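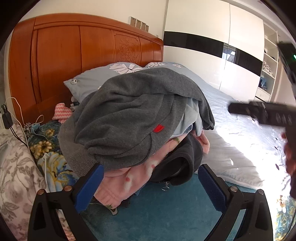
Ropa amontonada sobre la cama. Dormitorio, 2023-07-18.

Galería: ordenar la ropa del dormitorio

Esta página trata del dormitorio de la casa Cosgrove, dentro de la serie sobre tareas domésticas que lleva Elsie Donnelly. La serie empezó en noviembre con la cocina y tiene ya 25 entradas. Esta parte trata solo de la ropa que se deja encima de la cama.

En el montón hay una prenda gris oscura tipo sudadera, con una pequeña etiqueta roja en la costura, y debajo algo azul claro. La prenda rosa de tejido suave lleva manchas blancas y puntos rojos. También hay una negra, enrollada.

Las prendas gruesas se doblan primero - ocupan más y sirven de base para la pila. Las mangas van hacia dentro y el cuerpo se dobla en rectángulo. 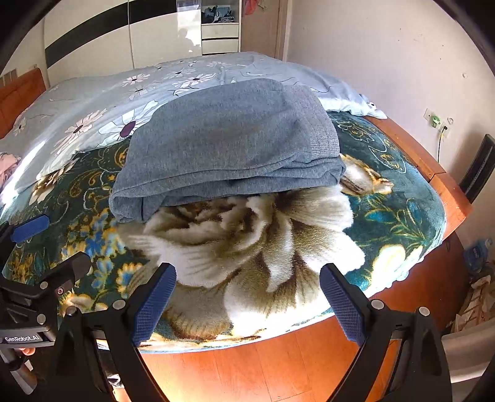 El punto gris azulado se dobla sin apretar, para no marcar el canalé. La manta verde azulada con flores se queda puesta durante toda la tarea, y el edredón celeste de margaritas se estira al final. Las pilas no pasan de 5 prendas y van a los 2 estantes altos del armario.

Siguiente galería: el armario del pasillo.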